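Minutes of the Equipment Maintenance Meeting
Stesix Handling Laboratory
Held 5 May 2026

Present: Bijan Mirzaei (chair), Amândio Vilela (bench maintenance), representatives of the data, purchasing and safety groups
Apologies: the representative of the software group

1. Minutes of the previous meeting

The minutes of the April meeting were approved with one correction. Under item 4, "left unit" should read "right unit" in both places. The chair asked that the corrected copy replace the one now on the shared drive.

2. Matters arising

2.1 The spare pivot bushings ordered from Hidex have been received and entered in stock. Purchasing reported that the invoice, in the amount of $780, has been passed for payment.

2.2 The revised storage cabinet labels are still outstanding. Carried forward.

3. Hand-held gripper pair, tabletop cell

3.1 Mr. Vilela reported on the condition of the pair of hand-held grippers used at the tabletop cell. The pair had completed 2,990 recorded grasps at the time of the last inspection. The left unit was found to have play at one of the outer pivots. The bushing was replaced and the arm refitted. No wear requiring action was found on the right unit.

3.2 The fingertip pads on both units were removed, cleaned and remounted. Mr. Vilela noted that the pad screws on the left unit had been overtightened at some earlier date and that one screw head was damaged. It was replaced from stock. The meeting agreed that pad screws are to be tightened by hand driver only, and that the powered driver is to be kept away from the cell.

3.3 The chair asked whether the interval between pad cleanings should be shortened. Mr. Vilela was of the opinion that the present interval is adequate for rigid items, but that film packaging leaves residue on the inner faces and the pads should be wiped at the end of each session in which bags or wrappers are handled. This was agreed.

3.4 The data group asked that marker plates not be removed during routine cleaning. When a plate has to come off, the unit must be recalibrated before it is returned to use, and the recalibration entered in the Zesusik log under the number of the unit. Mr. Vilela confirmed that the plates were left in place during the work reported at 3.1 and 3.2.

3.5 Pictures of the grippers and the cell were received with the report.
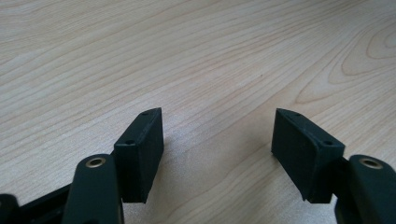

Tabletop cell and hand-held gripper

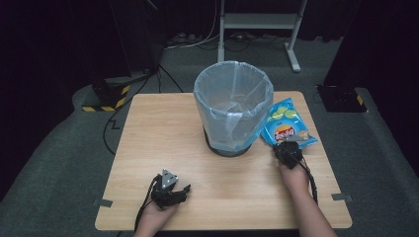
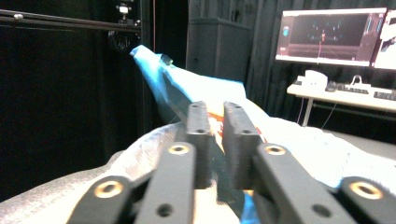

3.6 The safety group raised the routing of cables at the cell. Operators are to check before each session that the gripper cables have enough slack for the full reach of both arms and that no cable is under a table leg. Mr. Vilela will add this check to the start-of-session sheet.

3.7 There was some discussion of whether a second complete pair should be purchased or whether spare fingers and arms would be sufficient. The purchasing representative stated that a quotation for a complete pair could be obtained without commitment. The chair preferred to see the wear record for another period first. It was agreed to obtain the quotation and to defer the decision.

4. Spare parts

4.1 The stock of fingertip pads stands at 12. The meeting set a reorder level of 40 for pad screws, which are used up faster than any other part.

4.2 Printed pads from the earlier batch, which have a different hole spacing, are to be withdrawn and marked as scrap. They are not to be drilled out to fit.

5. Actions

Mr. Vilela: amend the start-of-session sheet to include the cable check and the wiping of pads after film packaging.
Mr. Vilela: withdraw the earlier batch of pads.
Purchasing: obtain a quotation for a complete gripper pair.
Data group: confirm that the last calibration of each unit is entered in the Zesusik log.
Mr. Mirzaei: replace the April minutes on the shared drive.

6. Other business

The safety group gave notice that the first aid box at the entrance has been moved to the opposite wall. There was no other business.

The date of the next meeting will be circulated by the chair.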